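When will it fold my towels? A talk with Shiuli Barua
By Tharindu Patwary
7 September 2026

Shiuli Barua has been asked the same question at every family dinner for five years. When will the machine do the dishes? She works on robot arms at Unar, a small company in Gardale, and her mother is still waiting.

"I tell her, not this year," she said. "She says I told her this last year also."

I met her in the kitchen on the second floor, where the sink was full. I asked whether this was not a little embarrassing for a robot company. She laughed and moved two cups so that I could fill the kettle.

Her work begins with tasks which look too small to be called chores. An arm must reach to a cube, close its fingers and lift. Most of this is done first in simulation, with a drawn room, a drawn table and a drawn arm. In July her group ran 3,576 attempts at one such lift before they changed anything on a real machine.

"People see the cube and they are disappointed," Barua said. "But a cup is a cube with a handle, and it is slippery, and somebody loves it. If I cannot trust the arm with the cube, why would I give it the cup?"

I asked her what is hard about it. She thought for some time before she answered. The arm can go to a place very exactly, she explained, but the place must be the right one. If one finger arrives before the other, it may push the cube and turn it, and then the plan is made for a cube that is no longer there. A person corrects this without noticing.

Her colleague Eduardo Henriques, who came to us from shop automation and spent 15 years at Stodano, has less patience with the home. In a shop, he told me, you can change the shelf to help the machine. "In my apartment I cannot ask my wife to put all spoons in the same direction. I have tried."

The cube task in simulation, seen from across the table and from close to the gripper.
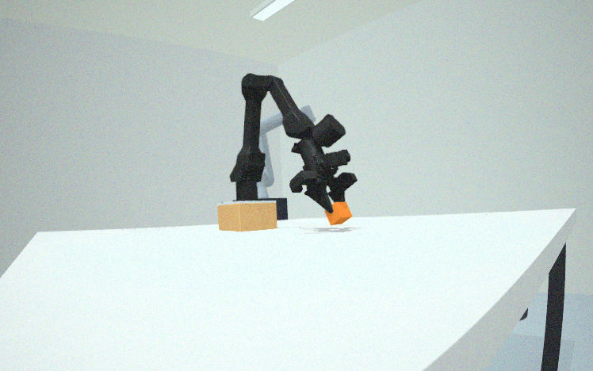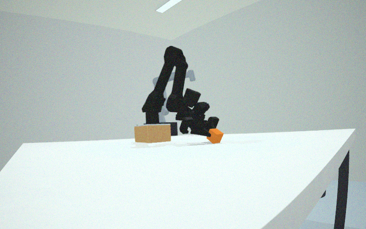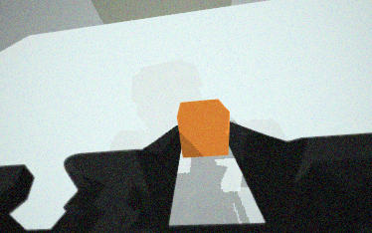
Barua does not like to promise dates. When I pressed her, she divided the chores by how much they forgive. Moving closed boxes from a cart to a shelf she considers near, and some shops could use it soon if they accept that it is slow. Wiping a table she puts a little further. Laundry she puts at the end of the list, because cloth has a new shape each time you touch it.

"I would like to be wrong about the laundry," she said. "I have 40 towels at home. Do not ask why."

And the dishes? She looked at the sink, and then she began to wash the cups by hand.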